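Small claims filing limits: what changes for county court users

11/8/25
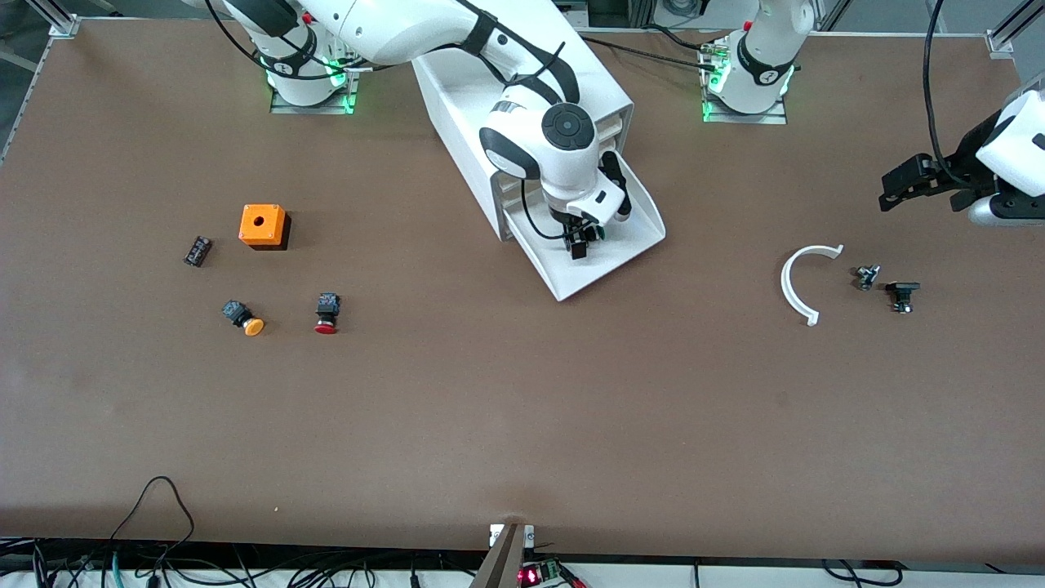
The revised rules for the small claims docket take effect once the clerk's office finishes moving open files to the new case system. The main points for members who file or answer claims are set out in this item.

Page limits. A statement of claim may now run to 25 pages including exhibits. Anything longer needs leave of the court, requested on a one-page form filed with the claim. The old rule set no limit, and Judge Achterberg's standing order of October noted that one contract file had reached 366 pages before the first hearing.

Service. Service by certified mail remains the default. Service by email is allowed only where the defendant has agreed to it in writing, and the agreement must be attached. A printout of an earlier email exchange does not count as agreement.

Adjournments. Each side may ask for one adjournment without giving grounds, provided the request reaches the clerk five business days before the hearing. Later requests go to the judge. In Kozłowski v. Plorholm, decided under the interim version of this rule, a request made two days before the hearing was refused and the claim was heard in the defendant's absence. The judgment was set aside on other grounds – defective service – so the case is of limited use on the adjournment point.

Fees. The filing fee for claims of $500 or less is unchanged. For larger claims the fee is now $81, payable at filing. Fee waiver forms have been shortened and no longer need to be notarized.

Interpreters. Requests must be made on the face of the claim or answer. Abla Farah at the clerk's office has confirmed that requests made by phone will be logged but not treated as filed.

Two questions are still open. The rules do not say whether a counterclaim has its own page limit, and they are silent on claims assigned after filing. Robel Hadgu has written to the clerk on both, and the reply will be printed in the next issue.

Corrections to this item should be sent to Yara Nasrallah.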